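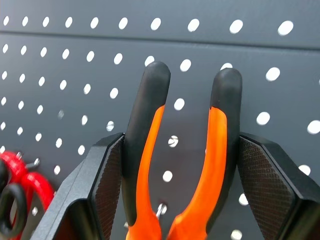 Pliers on a dark grey metal pegboard.

Plarner steel pegboard, tested in a single garage
September 2022

The Plarner panel is sold in one width and fixes to the wall with 12 screws, none of them supplied. I put two panels up over a bench in April. The finish has not chipped at the holes, where my old Zaresik board lost paint within weeks.

Hooks are the weak point. The short ones lift out with the tool unless the locking clip is fitted, and clips are sold separately — 65 to a bag. Biwott hooks fit the same holes and sit tighter.

Spacers hold the panel far enough off the wall for the hooks to seat, though a bowed wall will need packing. Recommended, with Biwott hooks.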